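3.2 The Mesen cell: layout and upkeep

The kitchen cell at Wiltden, which we call Mesen after the counter unit it was first built around, is the cell on which all results in Section 5 were collected. We describe it at some length. Earlier papers on household manipulation give the arm model and the policy in great detail and then pass over the counter in one sentence, and in our experience the counter is where a large share of the working day goes. We have come to enjoy this part of the job very much, and we hope the notes below save another group a few weeks.

3.2.1 Counter, sink and drawer

The counter is a standard kitchen run with a white top and a stainless steel double-bowl sink. The larger bowl is on the left as the robot faces the counter and the smaller one on the right, with the faucet mounted behind them. Nothing was shortened or cut down for the robot. The bowls, the faucet and the dishwasher drawer are all things a person could buy and install, and the robot has to deal with them as they come.

The drawer deserves a few words of its own. It pulls out below the counter, so the hand has to reach down and past the counter edge to get hold of its front. This is a wonderful task to work on. The grip is simple enough, but the pull loads the wrist sideways, and any error in the height of the body shows up at the drawer front straight away. For that reason the drawer is the first thing we run after any change to the cell. If the hand meets the drawer front cleanly, the height is right and most other things are right as well. If it lands on the upper lip, we stop and go back to the alignment steps in 3.2.3.

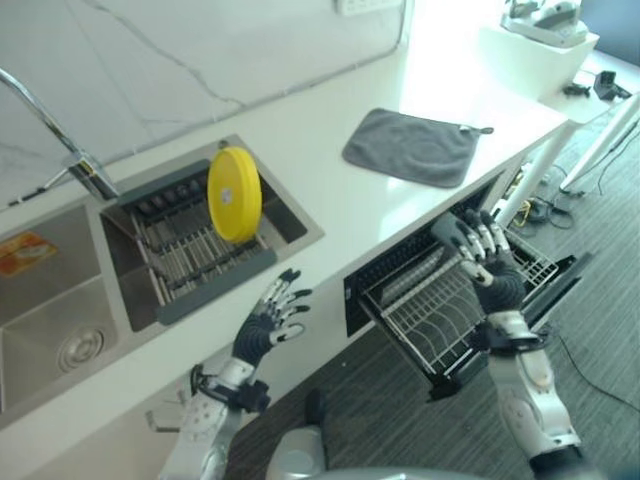 Figure 4. The right hand on the front edge of the open dishwasher drawer, with the left hand held open before the counter.

The drawer slides get stiffer with use. We clean them with a dry brush and then a cloth, and do not oil them, as oil picked up carpet fibers in our first month and made things worse. The wire rack inside is lifted out for this and pushed back until both sides seat. A rack that sits slightly forward catches on the frame when the drawer closes, and the force trace then looks very much like a failing elbow joint. We lost two days to that one before somebody thought to look inside the drawer.

3.2.2 Hands and wrist modules

Sessions on this cell use either multi-fingered hands or a gripper, and the two place different demands on upkeep.

The fingered hands need their joints checked before every session. The operator opens each hand fully, spreads the fingers, then closes them one at a time while watching the motor current. A finger that draws more than its neighbors is taken through its full range by hand with the power off. In most cases there is a crumb, a thread or a bit of sponge in the joint. The screws on the forearm covers are checked with a driver at the start of each week. They do work loose, slowly, and a loose cover buzzes at certain arm speeds in a way that confused our contact detector until we learned to hear it.

The gripper is easier to care for and quicker to swap. What needs attention there is the cable. It has to leave the wrist with enough slack for the full roll of the joint, and the slack has to go somewhere. We tried tying it close along the forearm, and it held up well until the wrist turned past its midpoint, at which point the connector took the load. Letting the cable rise in a free loop and come back down along the arm has worked much better. The loop looks untidy and it can brush against the faucet if the arm comes in too high, so the approach height over the sink is limited in software. Since we made that change in December, we have not replaced a wrist cable.

3.2.3 Alignment after a change

Any time the base is moved, a hand is swapped, or the sink fittings are changed, the cell is aligned again. The routine was worked out by the Flernemmont group for a bench cell and we adapted it to the kitchen. It uses 40 touch points, spread over the counter edge, the rim of the sink, the divider between the bowls and the front of the drawer. At each point the arm comes down slowly until contact, and the measured position is compared with the stored one.

We accept the alignment when no point is off by more than 2 mm. The divider is nearly always the worst offender. It is narrow, it has a rounded top, and a touch that lands slightly to one side slides off and reads low. We now repeat each divider point from both sides and take the mean, which fixed the problem almost completely. It is a small thing, but we were delighted with it!

The two base positions used in this work, one facing the sink squarely and one turned toward it at an angle, have their own stored sets. Mixing them up is the most common mistake made by new operators. The software (Mansour, our in-house session manager) now asks for the base position before it will load a set, and it refuses to start if the first three touches do not agree with the answer.

3.2.4 Dressing the sink

The sink is changed between task families, and each arrangement is stored in Mansour as a short list with a reference view. For the dish tasks a wire rack goes into the smaller bowl and holds plates on edge. For the sorting tasks that rack comes out, the smaller bowl is filled with produce, and an expandable rack is laid across the larger bowl to give the robot a place to put things down.

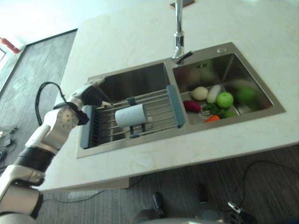

The expandable rack took some trial and error. Its end panels have to rest firmly on the rim at one side and on the divider at the other. If it is set too short, one panel hangs on its edge and the whole rack tips when the gripper presses on the rods near that end. If it is stretched too far, it rides up and rocks. We set the length by hand, press down on both panels, and then have the arm touch each panel once at low speed. A panel that moves under the touch is set again.

Round and long objects behave quite differently on the rods. Anything cylindrical that is placed parallel to the rods tends to settle between two of them, and a grasp planned for a flat surface will then come in too high. We kept this behavior in the task on purpose, as real racks do the same thing, and learning to deal with it gave us some of the most interesting grasps in the whole set.

The produce is tipped into the bowl and spread a little by hand, with no fixed position for any item. Pieces that lie under other pieces are left there. We ask operators only to keep the drain clear enough that a small item cannot wedge in it, and to wipe the bowl dry between sessions. Water drops on brushed steel gave false depth readings often enough that the wiping is now a step on the session sheet.

3.2.5 Floor and cables

The floor cables are the least attractive part of the cell and we have not found a fully satisfying answer. Covers were tried and removed: the base has to roll between its two positions, and every cover edge was a bump that threw off the alignment. What we do at present is walk the base path before each move, pull any cable that crosses it to one side, and walk it again once the base has stopped. The arm is held in its tucked pose for the whole move.

3.2.6 Time spent and faults logged

Over the period reported here the cell ran 618 sessions. Operators logged 201 faults, counting anything that made them stop the arm by hand. Drawer and rack problems together made up the largest group, ahead of the wrist cables and the finger joints. Faults in the arm itself were rare. The logs, the session sheet and the touch point list are included in the supplementary material in the state they were in on 26 April 2026, and they are still being edited as we learn more.

One limit should be stated. All of the upkeep was done by people who also built the cell, and they notice things, such as the sound of a loose cover, that are hard to write down. We are now running the routine with operators who joined later, using only the sheet. Their first sessions took longer to set up, mostly at the divider points and at the expandable rack, and the wording of both steps has been changed as a result.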